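Trivarov Tabletop Manipulation Set
Data card, student release

Summary

This collection was recorded by members of the Whitlock Robotics Club as the practical part of the second-year project module. It contains demonstrations of everyday tabletop tasks performed with a hand-held gripper tool and is intended for teaching and for small imitation-learning exercises. The set comprises 93 demonstrations covering 13 tasks.

Contributors

Project supervision: Lenuța Pascu
Recording and tool assembly: Guoqing Lu, Samira Sayegh
Annotation and checks: Valentin Vlad

Recording conditions

Demonstrations were recorded indoors under diffuse light. Operators held the tool in the right hand and began each demonstration with the fingers open. Sleeves and jewellery were to be kept clear of the view. Each demonstration is stored in a separate folder with a plain text note giving the task, the operator's initials and any irregularity observed.

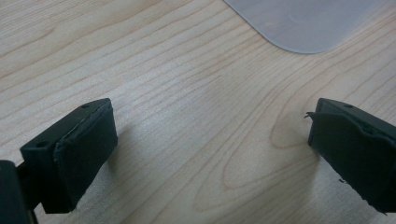
Gripper fingers open over the wooden tabletop, with a translucent plastic item at top right. The contact pad on the right finger has a small torn flap.

Known limitations

Contact pads show wear in parts of the collection, including torn corners and rough edges. Pad condition was not recorded as a separate field. Users comparing grasp success between sessions should inspect the opening view of each demonstration before drawing conclusions.

Translucent items are difficult to segment on patterned wood. Masks for such items were drawn by hand and should be treated as approximate. No force measurements are included.

Maintenance

Pads are to be replaced when the backing becomes visible. Replacements are fitted by the tool officer and entered in the workshop log. Spare pads are held in drawer 11.

Permitted use

The material may be used for coursework, club activities and non-commercial study. Redistribution requires the written agreement of the project supervisor. Corrections should be sent to Valentin Vlad, quoting the folder name.

Last revised 2nd November. The next revision is planned for May.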